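賃貸退去の立会いまでにやること 手順メモ(敷金で揉めないために)

先月Larwoodの部屋を出たので、忘れないうちに書いておく。引っ越しは通算でけっこうな回数やってるけど、立会いの準備をまともにやったのは今回が初めて。急いで書いてるので誤字あったらすみません。

対象は普通の賃貸マンション・アパートの人。定期借家とか社宅は細かいところが違うので契約書優先で。

1. まず契約書を出す

全部ここから。どこにしまったか分からない人は管理会社に言えばコピーをくれることが多い。見るところは解約予告の期間、敷金の扱い、特約。特に特約。「ハウスクリーニング代は借主負担」「エアコン洗浄は借主負担」みたいなやつ。金額まで書いてあるか、金額なしで「実費」とだけ書いてあるか。ここに付箋。

自分のはクリーニング代の記載だけで、鍵交換は書いてなかった。書いてないのに後で請求書に載ってきた(後述)。

予告期間は1か月前が多いけど2か月前の物件もある。過ぎてると家賃を余分に払うことになるので、新居を決める前に確認。自分は決めてから見た。危なかった。

2. 解約通知を出す

電話だけで済ませない。書面かメール、専用フォームがあるならフォーム。送ったら控えを保存。フォームの場合は送信完了の画面もスクショしておく。

書く内容
・物件名と部屋番号
・契約者名
・解約希望日
・引越し先の住所(敷金の精算書が届く先になる)
・返金先の口座
・日中つながる電話番号

解約日と実際に荷物を出す日は別でいい。鍵を早く返しても家賃は解約日までかかるのが普通。日割りになるか月割りになるかも契約書。月割りの場合、月初の数日だけはみ出すとまるまる1か月分取られるので注意。

3. 立会いの日時を決める

荷物が全部出た後でないと立会いできない。搬出と同じ日に入れる人が多いけど、午後遅めにしておくのがいい。午前搬出、昼に掃除、16時立会い、くらい。自分は搬出が押して、掃除機かけてる最中にチャイム鳴った。汗だく。

あと夕方すぎると暗くて傷が見えにくい。電気を止めてしまうと照明もつかない。電気の停止は立会いの翌日にしておくと安心。水道も同じ。ガスは閉栓だけなら立会い不要のところが多い。

4. 荷造りは服と水回りを最後に

ここは片付けの話なので軽く。使わない部屋から詰めていって、毎日使うものを最後に残す。季節外の服は早めに箱へ。服は同じ幅に畳んで立てて入れると箱の底が抜けにくい(重さが偏らない)。デニムみたいな重いのは小さめの箱に。 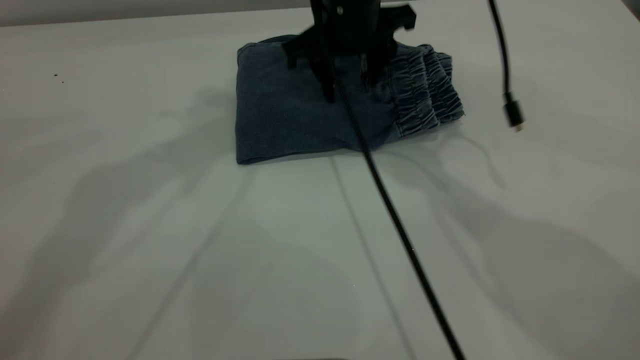
箱の数は見積もりのとき32箱で出してもらって、結局足りた。追加料金を取られるかは業者によるので、見積書に「ダンボール何枚まで無料」があるか見ること。箱には部屋名と中身を側面に書く。上に書くと積んだとき見えない。

粗大ごみの予約は一番先に。2月3月は本当に取れない。引越しの日から逆算すると間に合わないことがあるので、解約通知を出した日にそのまま予約してしまうのがいいとおもう。

残置物があると撤去費を請求される。カーテンレールに残したカーテン、ベランダの物干し竿、自分で付けた照明、トイレの突っ張り棒。このへん忘れがち。逆に備え付けのエアコンのリモコン、最初からあった照明、説明書を持って行ってしまうのもだめ。

5. 掃除 どこまでやるか

クリーニング代を払う契約でもやる。払うんだからやらなくていい、という意見も見るけど、普通の掃除をしてないと「通常の清掃を怠った」扱いで上乗せされることがある。完璧でなくていい。見た目で汚れが目立たない程度。

優先順位
・コンロまわりと換気扇の油
・風呂のカビ、鏡の水垢
・トイレ
・サッシの溝と網戸
・エアコンのフィルター
・床は掃除機と水拭き

換気扇は前の晩に外して、洗剤入りのお湯に浸けておくと楽。ただ塗装がはがれるタイプもあるので強いアルカリは避ける。はがしたら修理代。

壁の画びょうの穴は基本そのままでいい。下手に埋めて色が合わないほうが目立つ。ネジや釘の穴で下地ボードまでいってるのは借主負担になりやすい。これも自分で埋めず、そのまま申告。

床のへこみも自分で補修しない。100均の補修ペンで塗って範囲が広がった経験あり…

6. 写真を撮る

一番大事。荷物を出した後、掃除した後、立会いの前。この順。

撮り方
・部屋ごとに四隅から全体を1枚ずつ
・傷や汚れは寄りと引きの両方
・寄りのときは定規かメジャーを横に置く
・水回りは蛇口を開けて水が出てるところも
・メーター類(電気・ガス・水道)
・備品のリモコン、鍵は並べて1枚

スマホで十分。日時が記録される設定にしておく。撮ったらすぐクラウドに上げるか、自分宛てにメール。

入居時の写真があれば最強。ない人は入居時のチェックシートを探す。それもない人は、募集のときの間取りページや写真が保存されてないか見てみる。自分はBradusという写真整理のアプリに入居日の写真が残ってて助かった。別に何のアプリでもいい。フォルダ名に物件名と「入居」「退去」を付けて分けるだけ。

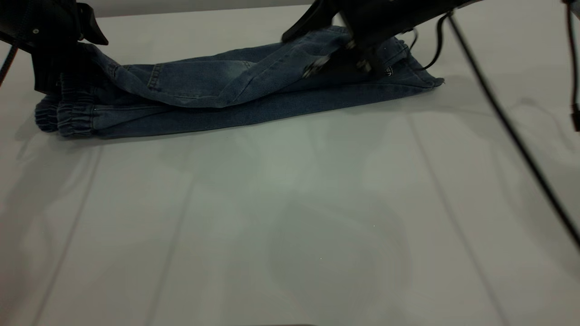 写真の次は一覧表。紙1枚でいい。場所、状態、入居時からあったかどうか、の3列。立会いのときこれを見ながら話すと早い。向こうの担当も忙しいので、先に出したほうが話がスムーズだった。

7. 立会い当日

持ち物
・鍵全部(コピーしたものも)
・契約書のコピー
・さっきの一覧表
・印鑑、身分証
・スマホの充電器
・スリッパ

鍵の本数は入居時の受領書と合わせる。足りないとシリンダー交換になる。

担当の人が部屋を回って傷を見ていくので、一緒に回る。離れて待たない。指摘されたら、いつからある傷か、普通に暮らしてついたものか、その場で言う。冷蔵庫の裏の黒ずみ(電気ヤケ)、家具を置いた跡、日焼けによる壁紙の変色、このへんは通常は貸主負担。国のガイドラインにも載ってるので、事前にさっと目を通しておくといい。長いけど表のところだけで足りる。

タバコのヤニ、ペットの傷、結露を放置して広がったカビは借主負担になりやすい。ここは粘っても厳しい。

壁紙は6年で価値がほぼなくなる考え方。長く住んだ人ほど負担は小さくなるはず。なのに全額で出てくることがあるので年数を必ず言う。

サイン。ここ注意。その場で出される書類が「確認しました」なのか「この金額に同意します」なのか読む。金額に納得してないなら、同意のサインはしない。「持ち帰って確認します」で大丈夫。鍵の返却だけなら受領のサインで終わる。急かされても読む。

書類の控えはもらうか、その場で撮らせてもらう。

8. 精算書が届いたら

だいたい1か月以内に来る。来なければ催促。Larwoodの部屋の管理はSartoriというところで、催促する前に届いたのでここは楽だった。

見るところ
・項目ごとに数量と単価があるか(「一式」だけは内訳をもらう)
・契約書の特約にない項目が入ってないか
・壁紙の面積が実際の傷より広すぎないか
・入居年数が反映されてるか
・日割り家賃の計算

計算ミスは普通にある。自分のは日割りの日数が1日多くて、2,643円戻ってきた。小さい額だけど電卓たたけば5分。鍵交換も特約にないと伝えたら削ってくれた。揉めてない。メール2往復で終わり。

書き方はこんな感じで十分。

「精算書を拝見しました。鍵交換費用について、契約書に借主負担の記載が見当たりません。根拠となる条項をお知らせいただけますでしょうか。また壁紙について、入居年数による減価を反映した金額での再計算をお願いいたします。」

怒らない、長く書かない、根拠を聞く。電話で話した場合も、後から内容をメールで送って残しておく。

話が進まないときは消費生活センター。無料。契約書と写真と精算書を揃えてから相談。それでもだめなら少額訴訟という手もあるけど自分はやったことないので書けない。

9. 忘れがちなもの

・火災保険の解約(残り期間分が戻ることがある)
・保証会社の契約終了の確認
・家賃の自動引き落としの停止、最後の月の引き落とし額
・駐輪場、駐車場の別契約(部屋と別に予告が必要なことも)
・ネット回線の撤去工事 立会いより前に
・郵便の転送届
・宅配ボックスの中身

火災保険は本当に忘れる。管理会社経由で入ってても自分で連絡しないと解約にならないことが多い。解約日より前に切ってしまうのもだめ。荷物出した後に水漏れとかあると怖いので、解約日当日までは残す。

ネットの撤去は繁忙期だと数週間先しか空いてないことがある。Flalportの建物のときはこれで引っかかって、退去後に鍵を借りに行くはめに。撤去が必要かどうかは回線会社と管理会社の両方に聞く。残していいと言われたら、それもメールでもらっておく。

前日チェック(コピペ用)

鍵の本数OK
契約書コピー
一覧表
写真用にスマホの空き容量、50枚は撮る
電気の停止日は立会いの翌日
粗大ごみ出した
ベランダ見た
天袋と靴箱の上の段見た
洗濯機の水抜き、冷蔵庫の霜取り(霜取りは前の晩から)
リモコン類をひとまとめに
掃除道具は最後まで箱に入れなない
新居の鍵を荷物に混ぜない

入居するときの話(最初にやっておくべき写真とチェックシート)は別のページに書く予定。追記あればこの下に足していきます。

追記:郵便受けのダイヤル番号、次の人に引き継ぐので聞かれます。メモしておくこと。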